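Laltisel Cabinet Cell: Questions About the Right Arm Fault

Last updated 14/02/2025

This page is for people who run the Laltisel two-arm cabinet task, in simulation or on the bench. It covers the fault that stops the right arm partway into the cabinet. If your problem is with the left arm, write to Ecaterina Stanciu instead.

What is the fault?

The right arm reaches toward the open side of the cabinet, slows down, and stops with error 695. The left arm keeps going for up to two seconds before the controller holds it as well. During those two seconds the left arm can push on the cabinet while the right arm is locked. That is the part we treat as a safety matter.

What does error 695 mean?

The wrist joint asked for more torque than its limit allows. The controller reads this as a collision and locks the arm.

Is the arm really hitting something?

In most of the logs we have looked at, no. Haiyan Liang traced the false stops to the collision model of the cabinet. Release 2 of the Weradia scene files treated the cabinet as a solid box, so the planner thought the gripper was inside a wall as soon as it crossed the opening. On the bench there was one real contact, when the gripper caught the edge of the side panel and bent it.

Can I see the problem before the arm stops?

Yes. Pause the simulator when the right arm has folded over and the gripper points at the open side. Turn on the collision overlay. If the overlay fills the opening, you have the bad model. Check this pose with the gripper empty, as below.
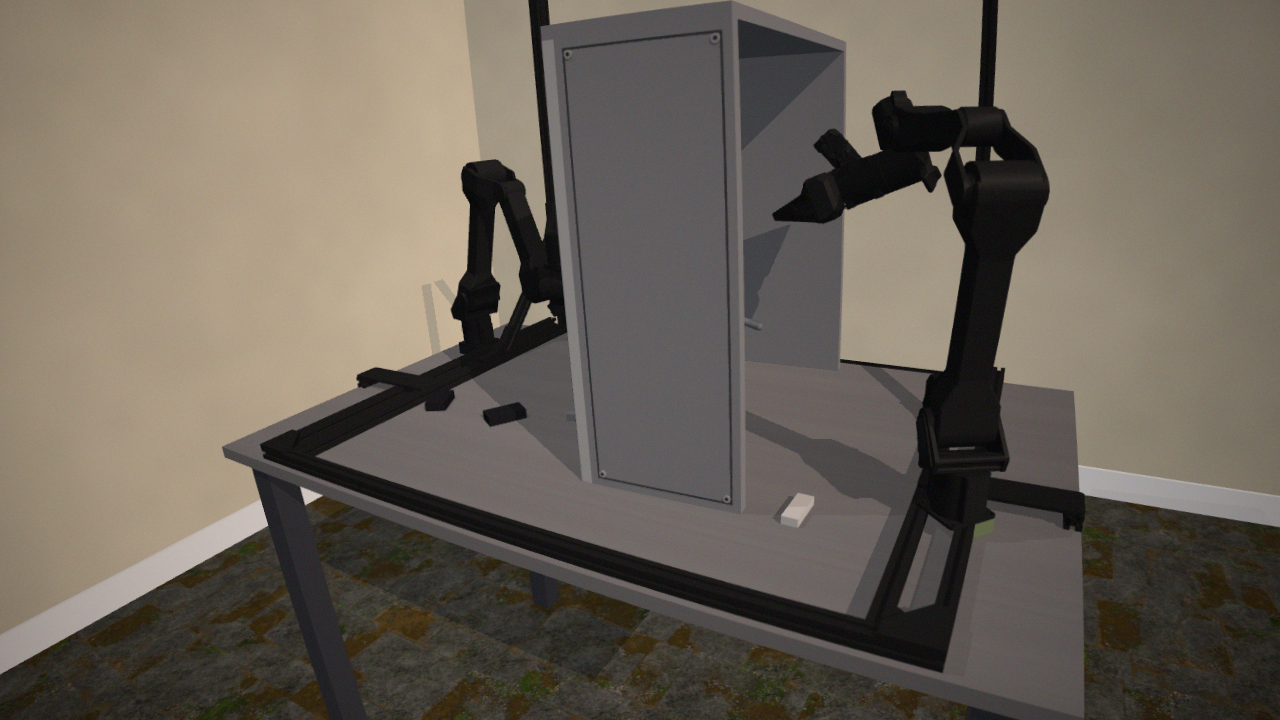 How do I fix it in simulation?

Install the scene files from release 7. Delete the old cached meshes first, or the simulator will keep loading the solid box. Restart the planner and run the reach by itself before you bring the left arm back in.

Do I need to change anything on the real cell?

Yes. Load the same cabinet model into the bench planner and turn on the linked stop, which holds both arms on any fault from either one. Ionuț Costache has the settings file. Until it is loaded, run one arm at a time.

The arm stopped inside the cabinet. How do I get it out?

Press the emergency stop. Do not clear the error and resume, as the planner may choose a new path through the panel. Keep your hands out of the opening. Release the stop, switch to manual mode, and back the gripper out along the line it came in on at the lowest speed.

Can I just raise the torque limit?

No. It hides the false stops and the real ones.

I installed release 7 and still get 695. What now?

Send the log and the scene file to Jirayu Ongart. Say whether the linked stop was on.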